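Sorting small soft things with a hand-held gripper: how to run the club session

Filed under: Projects, Term 2

Most write-ups of this sort of project start with the training run and treat the collecting as something you get out of the way first. I have read a good many of them and I don't believe half. If a club tells you its arm learned to tidy a tray in one afternoon, ask how many of the recordings it threw out, and ask who chose the test. We did it over a term at the Grislow after-school club and the results were middling. The method below is the one I would use again.

What you need

A hand-held gripper with a camera on it. Ours was built from the Nullwood plans, which are free and mostly right. The parts list is wrong about the bracket screws, so check the length before you order.

A shallow tray with a raised edge and a strong pattern on the rim.

Small objects that bend, roll or tangle. Hair ties, scrunchies, bead bracelets and ribbon bows are cheap and every household has them.

A laptop with plenty of free space. We filled ours twice.

A notebook. Yes, paper.

Step 1. Decide what counts as a pick

Do this before anyone touches the gripper. We didn't, and our first two sessions were useless as a result. One pupil thought a pick was done when the fingers closed. Another thought it was done when the object had cleared the rim. Both were labelling happily for an hour before it came up.

Our rule in the end: the object is lifted, carried past the rim and let go. Anything else is a miss, and a miss gets written down as a miss. You will be tempted to have a third column for "nearly". Don't. By week three everything will be in it.

Step 2. Lay out the tray

Put the tray somewhere ordinary. A bare workbench under a strip light is easy to learn from and teaches very little, and a model trained only on that will fall over the first time it meets a patterned bedspread. Ours certainly did. Let pupils record at home if parents agree, and have them leave the room as it is.

Mix the objects by how they behave. A ring of beads can be hooked by one finger or pinched by two. A scrunchie squashes. A thin elastic lies so flat that the fingers can close over the top of it and come away with nothing, and this is where most of our misses came from. Let some things touch and let one or two sit on the rim.

Keep colours mixed as well. The Kilteo guide says to have strong contrast between object and tray throughout, which I think is bad advice for anyone who wants to know whether their robot works. It makes for nice graphs.

Step 3. Come in low and slow

Hold the gripper with the fingers pointing forward and slightly open. Approach the near end of the object first. With a string of beads, get the end between the fingers and pause for a breath before closing, so that there are a few clear moments of video with the beads in the gap.

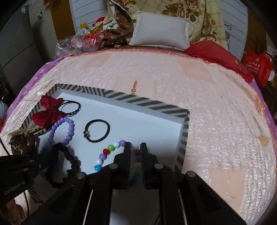

Montoya read a draft of this page and wrote back that pausing was a mistake, that a learner copies the pause along with everything else, and that our arm would end up hovering over every bracelet like a nervous heron. Better, in that view, to keep one steady speed and record more.

I'll grant part of that. Our arm does dither. But when we took the pauses out for a week the closing moment was a blur in most clips, and the pupils doing the labels were guessing. Pick whichever fault you can live with. If your camera is better than ours you may not need the pause at all.

Step 4. Record in short batches

Fifteen minutes, then swap. Tired hands jerk, and tired people start picking the easy things. Look through a late batch and you will often find it is nearly all bows and scrunchies, with the flat elastics left lying there.

Shuffle the tray between picks. It sounds fussy and it is the rule pupils break most. A tray that is only ever emptied, never rearranged, gives you dozens of clips with the same bracelet in the same corner.

Check the cable before each batch. A snagged lead will tug the gripper sideways and you won't notice until you watch the clip back.

Step 5. Throw things away

We recorded 2531 clips and kept 1167. That looks dreadful on a poster and two pupils asked if we could leave it off. We left it on. The rejected clips were mostly ones with the wrong label, a hand across the lens or no clear ending.

Be strict about blur and wrong labels. Don't be strict about misses. An honest miss, labelled as one, is worth keeping, and a folder with only successes in it should make you suspicious of whoever made it.

Step 6. Test on a tray nobody trained on

Hold back one full set of objects and one room from the start. Write down which, in the notebook, in ink. Then run the test once.

Our arm managed 81 per cent on objects it had seen before. I am not printing that in bold, as it tells you very little. On the held-back set it was plainly worse, the flat elastics were hopeless, and we ran too few attempts for me to put a figure on it with a straight face.

Common problems

Fingers close but the object stays put: you are coming in too high. Rest the tips on the tray floor before closing.

Beads spring away: closing too fast, or gripping one bead instead of the strand.

Two objects come up together: count it as a miss, unless you decided otherwise in Step 1.

Model works at the club and nowhere else: go back to Step 2.

Everything works first time: check your test set for clips you also trained on. We found ours on a Thursday evening, an hour before parents arrived, and had to redo the poster by hand.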